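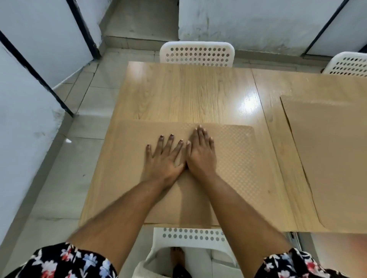

so, kurzer Thread zu Trilell, weil meine Mentions grad überlaufen und ich nicht jedem einzeln antworten kann

Also: ja, der Switch-Port ist wohl echt. Nein, es gibt keinen Termin. Celtero hat heute früh den Store-Eintrag kurz online gehabt, dann wieder runter. Wer schnell war, hat Screenshots

Im Eintrag stand: 2 Spieler lokal, Speichergröße leer, Erscheinungsdatum "Juni". Ohne Jahr lol

Für alle die neu sind: Trilell ist das Metroidvania mit den Glockentürmen. PC-only bisher. Entwickelt von Platico, kleines Team, Publisher damals Thiele, jetzt eben Celtero

und genau da wirds interessant. Thiele hatte die Konsolenrechte jahrelang und hat NICHTS damit gemacht. Jana Mühlbauer (Producerin bei Platico) meinte letztes Jahr im Podcast noch, eine Konsolenfassung sei "im Moment kein Thema für uns". Rechte sind also vermutlich erst danach gewandert

Vermutlich!! Bitte nicht als Fakt weitertragen, das ist meine Lesart

Was wir sicher haben: Patch 41 vom PC. Der kam gestern abend, Patchnotes drei Zeilen, angeblich nur Bugfixes. Der Download war aber absurd groß dafür

Im Modding-Discord haben sie reingeschaut. 246 neue Textstrings, viele davon Controllerbelegung. "Joy-Con seitlich halten" steht da wörtlich drin. Deutlicher gehts eigentlich nicht

Ausserdem neue Einstellung "Schriftgröße Handheld". Am PC nicht auswählbar, liegt nur in den Daten

Frage die am meisten kam: läuft das überhaupt flüssig? Keine Ahnung. Die Turmlevel mit dem Regen haben meinen alten Laptop gekillt, da war ich froh über 30 fps

Die Level im Unterland seh ich entspannter. Wenig los, feste Kamera, das packt die Switch locker

Ich tippe auf dynamische Auflösung und der Regen wird runtergeschraubt. Fänd ich ok. Regen sieht toll aus, aber spielen tut man das wegen der Sprungpassagen

Eher Sorge: Ladezeiten. Man stirbt in Trilell alle zwanzig Sekunden (ich zumindest). Wenn da jedes mal ein Ladebalken kommt, gute Nacht

Zum Koop. Den gabs am PC nie offiziell, nur als Mod von Judite Amaral. Und jetzt steht im Eintrag 2 Spieler. Entweder Platico hat selbst was gebaut oder die Mod wird übernommen

Judite hat vorhin nur einen Glocken-Emoji gepostet. Sonst nix. Macht mit der Info was ihr wollt

Falls die Mod übernommen wird: hoffentlich ordentlich bezahlt. Die Frau hat das Ding jahrelang nach jedem Patch wieder repariert, teils noch in der selben Nacht

Preis weiss keiner. Auf dem einen Screenshot war ein Feld mit 55, daraus machen jetzt alle 55 Euro. Leute, das Ding kostet am PC nicht mal die Hälfte. Das kann genauso gut ne interne Nummer oder ein Platzhalter sein

Wäre mir als Vollpreis auch zu viel, selbst mit dem DLC drin. Apropos DLC: im Eintrag kein Wort davon. "Das letzte Geläut" ist für mich der beste Teil vom Spiel, wenn der fehlt bin ich sauer

Kurzer Nachtrag weil gefragt wurde: nein, Cross-Save seh ich nirgends in den Strings. Würd ich nicht mit rechnen. Wer am PC bei 80% ist, soll halt am PC fertig spielen

Und physische Version? Thiele hat früher immer so Boxen mit Karte und Soundtrack gemacht, Celtero bringt fast alles nur digital. Eher nein also. Schade, die Karte hätt ich gern an der Wand

Hab Celtero und Platico beide angeschrieben. Celtero: Autoreply. Platico: bisher keine Antwort, ist aber auch erst drei Stunden her

Update: Store-Eintrag war wohl auch in der französischen Version kurz da, gleiche Angaben, gleicher Juni. Also zumindest kein Übersetzungfehler

Update 2: Platico hat geantwortet. "Wir kommentieren keine Gerüchte, freuen uns aber über das Interesse." Joa. Hätten auch einfach nein schreiben können

Nein, ich verlink den Datamine-Kram nicht, da sind fette Story-Spoiler drin. Strings zum Ende vom dritten Turm liegen völlig offen rum. Schaltet euch die Wörter stumm falls ihrs noch spielen wollt

Wer es noch gar nicht kennt: Demo am PC gibts weiterhin, erster Turm komplett. Bitte mit Controller spielen, Tastatur ist da echt eine Qual

So, muss los. Wenn sich Celtero meldet häng ichs hier unten dran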